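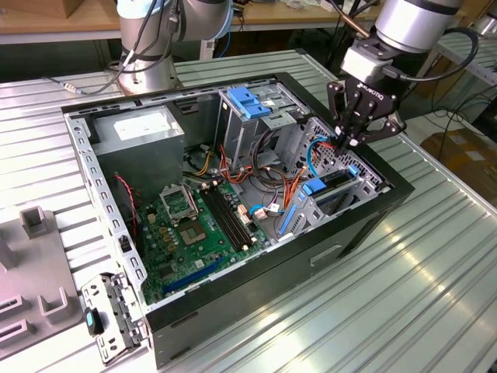

**図4** 側板を外したデスクトップ型計算機の筐体内部。マザーボード上のCPUソケットは空で、固定レバーが上がっている。

## 3.2 排出機器の保管期間に関する調査方法

本節では、使用を終えたデスクトップ型計算機が、事業所内でどの程度の期間保管されたのちに回収業者へ引き渡されるかを調べた手順を述べる。既往の研究では、家庭から排出される機器の退蔵が主に扱われ、事業所における退蔵は購入台帳からの推計にとどまることが多かった。Rodrigues地区の事業所を対象としたRamasamyの調査も、廃棄日を会計上の除却日で代用しており、除却後に倉庫で保管される期間は推計に含まれていない。

調査対象は、同地区で回収を受託するSarard社の引取記録に現れる226事業所とした。各事業所には、機器の購入年、使用終了の時期、引渡しの時期、保管場所の4項目を記入する調査票を送付した。得られた回答は約900台分である。使用終了の時期が空欄であった機器については、社内の資産番号が後継機に付け替えられた月をもって使用終了とみなした。付け替えの記録も残っていない機器は集計から除いた。

保管期間は、使用終了月から引渡し月までの月数と定義する。部署間で再配置された機器では、最後の部署における使用終了月を起点とした。また、部品取りを目的として開封された機器は、図4に示すようにCPUなど主要部品の一部を欠くことがある。本研究では、筐体とマザーボードが揃って引き渡された場合に限り1台として数え、単体で引き渡された部品は質量のみを別に記録した。この扱いはCarhuamacaの分類に準じるが、同分類で独立の区分とされる電源装置は、本研究では筐体に含めた。

保管期間の分布にはワイブル分布を当てはめ、形状母数と尺度母数を最尤法により推定した。調査時点で引渡しが済んでいない機器は右側打切りとして扱った。事業所の規模による差を見るため、従業員数が15人以下の事業所とそれを超える事業所とに層別し、層ごとに母数を推定したうえで尤度比検定を行った。

### 3.2.1 回答の偏りに関する検討

引取記録に基づいて対象を抽出したため、一度も引渡しを行っていない事業所は標本に含まれない。したがって、得られる保管期間は母集団の値よりも短く見積もられる可能性がある。この影響を評価するため、隣接するMomier地区で6月に実施した訪問調査の結果を比較に用いた。訪問調査では、Chuensukの様式に従い、倉庫内の未引渡し機器を調査員が直接確認している。ただし、Momier地区は製造業の比率が高く、機器の更新周期も異なると考えられる。このため比較は、業種を事務系に限定した部分標本についてのみ行った。

記憶装置の有無も保管期間に影響しうる。データ消去の手続きが完了するまで引渡しを保留する規程をもつ事業所では、記憶装置を抜き取った機器と搭載したままの機器とで、保管の経路が分かれる。調査票には当該規程の有無を問う設問を設け、次節の回帰分析では説明変数の一つとして用いた。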